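**Rathjen Household Studies – call for participants**

Rathjen Household Studies invites adults living in or near Utska to take part in a study of how people clear, sort and put away everyday items at a table. The study is carried out with support from the Hekance Fund and will run at our Utska premises from October until the end of December.

No special skill is needed. We are interested in ordinary habits: which item a person picks up first, what is grouped with what, and how a table is left when the person considers it finished. Previous studies at Rathjen have dealt with cupboards and with the packing of shopping bags. The present study is confined to the tabletop.

## What participation involves

Each participant attends two sessions, held at least a week apart. A session lasts no more than two hours, including a break of 18 minutes, during which tea and water are served in the adjoining room.

At the start of a session you will be shown to a table on which a number of household items have been set out. These are drawn from a stock of almost 200 pieces and include drinks cans, bowls, cooking utensils, boxes, cloths and small containers. You will be asked to carry out short tasks such as the following:

- placing cans in a bowl and taking them out again;
- arranging cans in a row by height, by label or in any order you prefer;
- returning utensils to a tray;
- clearing one half of the table so that it can be used for writing;
- setting the table back as you remember finding it.

Tasks are read aloud by a member of staff and are also given on a printed card. You may ask for any task to be repeated. There is no time limit on individual tasks, and no score is kept.

The large bowl is of translucent white plastic with a wide rim, and the cans differ in height and in the colour of their labels, two of which carry the word "orange" with fruit artwork. Participants are free to move the bowl to whichever side of the table suits them, unless the card states otherwise.
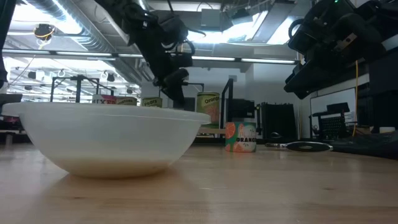

## Who may apply

Applicants must:

- be aged 18 or over;
- be able to sit or stand at a table for up to 33 minutes at a time;
- be able to lift items weighing up to 500 grams;
- understand spoken or written instructions in everyday English;
- be available for both sessions.

We welcome applications from left-handed people, who were under-represented in the cupboard study, and from people over retirement age. Applicants who use a wheelchair or who have reduced grip in one hand are eligible. Two of the tables can be raised or lowered, and a session may be adapted on request – please mention this on the form so that the correct room can be booked.

Persons employed by Rathjen, or sharing a household with an employee, cannot be accepted. Those who took part in the shopping bag study may apply again.

## Payment and expenses

Participants receive a fee of 33 crowns for each completed session. Travel within the Utska district is refunded at the public transport rate on presentation of a ticket. Participants coming from Irau may use the shuttle, which leaves the bus station at 8.40 in the morning and returns at 1.15 in the afternoon; a seat must be reserved when the session is confirmed.

The fee for the first session remains payable if you decide not to attend the second. Payment is made by bank transfer, normally within three weeks.

## Conduct of the sessions

Participants are asked to arrive ten minutes before the appointed time and to bring proof of age to the first session. Sleeves should be close-fitting or rolled up, and rings and bracelets should be removed where this is possible. Lockers are provided. Food and drink may not be brought to the study tables, and the cans used in the tasks are not to be opened.

Written consent is obtained before the first task. You may stop at any point without giving a reason. Session records are kept under a participant code, separately from names and bank details, and you may request the deletion of your record until the end of January. The information sheet sets out these arrangements in full and will be sent to every applicant who is offered a place.

## How to apply

Application forms are available at the reception desk of the Utska premises and at the public library in Irau. The completed form should be returned to either address by the end of September, stating whether you prefer morning or afternoon sessions. Applications by telephone cannot be accepted, although reception staff will help with the form on request.

Places are allocated so as to obtain a reasonable spread of ages and household sizes, and applicants will be informed of the outcome by post. Those not offered a place may ask to be kept on a reserve list, from which late vacancies are filled until the beginning of December.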